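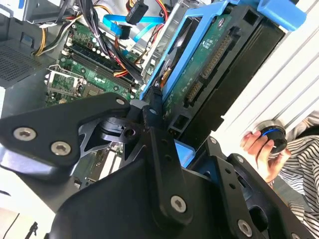
Saving the old tower

Second life for a beige-era desktop costs less than you think. Most of it is patience and a decent screwdriver.

The desktop PC was supposed to be gone by now. Tell that to the Trurumau repair shop on Sutherland Street, where the back shelf holds 60 of them, sides off, waiting their turn. Office clear-outs mostly. A dentist upgraded in October and sent the lot over in one van.

First job is always the drive. Old records, family photos, somebody's taxes – it comes out before anything else happens. And on a good case that's easy. The plastic caddy was one of the nicest ideas the PC makers ever had. Bright color so you can find it, a tab to grab, drive sits inside, whole thing slides out of its bay. No tiny screws rolling under the motherboard. Cheaper cases want four screws and two of them are on the side you can't reach.

Cables next. Flat data cable, then power. Pull on the plug, never the wire. The little metal clips on newer data plugs need a squeeze first, and plenty of people find that out the hard way. Take a phone picture before you unplug anything, you'll want it later when there's a fistful of red, yellow and black hanging there and one socket left over.

Memory is the cheap win. Sticks pulled from dead machines go in a drawer at Trurumau, sorted by type, and a matched pair makes a bigger difference to a slow PC than most folks expect. Processors are fussier. Leave the socket alone unless you have a chip to put in it. The pins bend if you look at them wrong and a bent pin is an evening gone, maybe the whole board.

Then dust. So much dust. Soft brush, short bursts of air, hold the fan blades still wth a finger.

Drives get wiped, tested, and labeled. Anything that clicks goes to the shredder. Anything healthy goes back in its caddy or off to Plultero, the parts swap across town, which moved 1022 of them last year. Their rule is simple, no test sheet no sale.

A finished machine sells for 60 dollars, or 200 with a monitor and a Vemik keyboard thrown in. Students buy them. Retired people to. One went to a bakery that just wanted somthing to print labels.

Shop's open till six, bring the power cord.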